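Search this site
Search
Kiretti Reusable Pad Kit — User Guide
Section 5. Washing and drying the pads

Your kit replaces disposable cotton rounds for removing makeup and toner. The pads can go through the washing machine or be cleaned by hand. Wash all of them once before first use.

Machine washing

1. Rinse each pad under cool water as soon as you have used it. Press the water through the cloth with your thumb.

2. Put the pads in the Vulano mesh pouch. Close the zipper fully and tuck the pull under the elastic.

3. Wash on warm with similar colors. Use your normal detergent at the normal dose.

4. Open the pouch, pull each pad back into shape and lay it flat to dry. A low tumble setting is fine for the cotton pads, part 618. Do not tumble dry the bamboo pads, part 166.

Note: Fabric softener coats the fibers and the pads stop absorbing. If this has already happened, run them through 2 washes with no softener.

Hand washing

1. Fill a small basin with warm water and add a little plain soap.

2. Soak the pads for 5 minutes.

3. Rub the stained side against itself, then rinse until the water runs clear.

4. Squeeze out the water. Wringing will pull the stitched edge out of line.

Stubborn marks

Waterproof mascara and long-wear lipstick may leave a gray or pink shadow after washing. The pad is still clean and can be used. To lighten the mark, work in a drop of the Sikder cleansing bar before the pad goes in the wash.

CAUTION: Do not use chlorine bleach. It weakens the edge stitching, and any residue can irritate the skin around the eyes.

CAUTION: Stop using a pad if the edge has frayed or the surface feels rough.

Replacement pads and pouches are sold separately through Clumholm. Have the part number from the care label ready when you order — the two pad types look alike once they have been washed a few times.

3 shares
0 comments

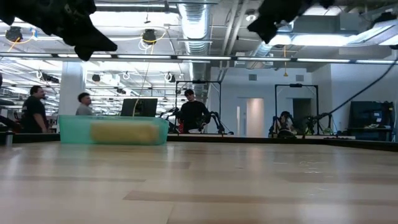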